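Clenton kitchen lab starts new round of robot recordings

The Clenton workshop of the robotics company Biltska has started a new round of recordings for its kitchen project, which is called Wallow. The work began in November and will continue through the winter, the company informs.

In the project, a person guides a robot arm by hand controls through small kitchen tasks, and every movement is saved together with the camera pictures. The saved attempts, which the team calls episodes, are later used to train a program that should do the same tasks without a person at the controls.

The new round is limited to the countertop. The list has 12 tasks, among them moving a vegetable from a plate into a cooker, putting a lid back in its place and turning a dial to a given position. In the first two weeks the team saved 433 episodes. Of these, 54 were put aside after checking, mostly for the reason that the operator stopped too long in the middle of the movement.

"A long stop is a problem for us, even when the task is finished well at the end," says Reynaldo Abella, who leads the recordings. "The program learns also the stop. Then it waits over the plate and we do not know what it is waiting for."

According to Abella, the lid is the most difficult part. Glass and shiny metal give reflections which change with the hour of the day, and the operators see less depth on the screen than they would see with their own eyes. The team now records the same task in the morning and again after 4 p.m., so that both kinds of light are present in the material. The position of the objects is also changed between episodes, but the cooker is moved only a little each time.

One operator works for 90 minutes and then changes with a colleague. Finbarr Carroll joined the group this autumn after several years as a crane driver in the port. He says that the old job helped him less than he expected.

"With a crane you have weight, and you feel it in the cabin. With this you must look all the time," says Carroll. "My first day I closed the gripper too early on almost everything. Those attempts they did not keep."

The checked episodes are sent to Rallis, the partner company which does the training. A first version of the program is to be tried in the Clenton workshop in spring, at the same countertop and with the same kind of objects. Later the partners want to use a second kitchen with a different stove and darker walls, but the place for it is not decided yet.

Biltska is looking for two more operators for the evening hours. Experience with robots is not required, and the training takes one week.

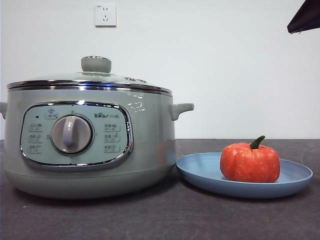
A multi-cooker and a small orange pumpkin on a blue plate at the Clenton workshop. Photo: Biltska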